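Stuston Playroom - Toy and Storage Bin Check, September 2025
Filled in by Nhi Cù

1. Bins and rims
Checked: yes. Result: pass
Comment: I ran a thumb all the way along every rim and inside the handle holes, where a crack likes to start, and found nothing sharp. The Arnia bins have held up so well since April, and I'm very glad we went with them!

2. Handles
Checked: yes. Result: pass
Comment: Please keep lifting with both hands, one at each end, even when a bin feels light. I know it's tempting to hook one finger through and swing it over to the shelf (I've done it myself), but a full one can tip.

3. Soft toys
Checked: yes. Result: pass, one repair
Comment: Seams tugged, stuffing squeezed, eyes and noses given a good twist. The Lã lamb had a loose thread under the chin and has gone home with me for a few stitches - back next week, I promise. Fluffy things go in a bin of their own, and hard or boxy things go in another, so the plush doesn't get squashed flat.
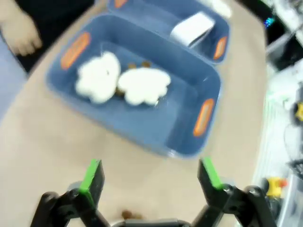 While you're sorting, do feel around under the soft pieces before you call a bin finished. Small things work their way to the bottom and stay there for months, and anything that fits through the choke tube belongs on the high shelf with the Tustetti sets.

4. Tabletop
Checked: yes. Result: pass
Comment: Wiped down and no splinters. Little pieces left out on the table should be picked up before the under-threes come in at snack time.

5. Washing
Checked: partly. Result: follow up
Comment: Plush goes in at 40, in a pillowcase, and dries on the rack for as long as it needs. Two of the bears still have to go through, and I'd love a hand with those if anyone has a free machine.

6. Shelf load
Checked: yes. Result: pass
Comment: The label says 60 pounds per shelf and we are well under it. Heaviest bins on the bottom, please, as always.

Next check: April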